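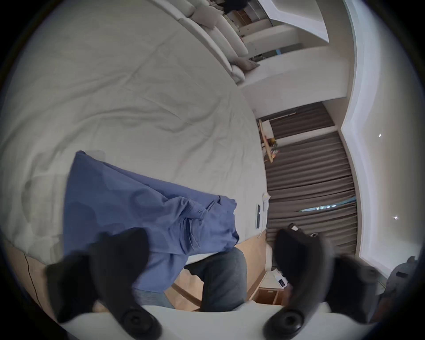 Clothing and Bedding Drive Returns to Kemeys Hall

The winter clothing and bedding drive opens the first week of January at Kemeys Hall, and the drop-off rules have changed a little from last year. Please read through before you load the car.

Last winter the drive took in 2000 pieces of clothing and more sheets than the Standedton shelter could store. Most of it went out the door within a month. The trouble was sorting. Bags came in with shoes, curtains and kitchen things mixed together, and the sorting tables were backed up well into February. This year we are asking for clothing and bedding only, in separate bags, with the contents written on a piece of tape.

What we need most is soft cotton clothing in adult sizes, warm socks, and flat or fitted sheets for twin beds. Sheets for bigger beds are welcome too, but please mark the size on the bag. The shelter has 34 beds, all twins, and the larger sheets go to families moving into apartments on the Kokstead side of town.

Everything should be washed and fully dry. Ironing is not needed. Small stains are fine on sheets – they get used as drop cloths if they can't go on a bed – but clothing with holes, broken zippers or missing buttons should go in the textile bin behind the library. Pillows can't be accepted this year. The same goes for electric blankets and anything stuffed with feathers.

Bags may be left inside the side door from 9 a.m. until 4 p.m. on any day the hall is open. Please don't leave them on the steps overnight. We lost a good many to rain last time. The hall is closed on Sunday.

Florencia Lucero is running the sorting schedule again and could use more hands, mainly in the mornings. Shifts are two hours long and the work is done standing, though there are chairs for anyone folding. Children over ten can come with a parent. Sign-up sheets are on the board by the hall kitchen, or you can leave a message at the front desk.

The Flurnska Laundry has offered to wash up to 70 bags at no charge for people who don't have a machine at home. Ask for a green tag at the desk, tie it to your bag, and leave it on the rack marked "Laundry." Tagged bags are picked up twice a week and go straight from the laundry to the sorting room, so take out anything you want to keep and check the pockets first.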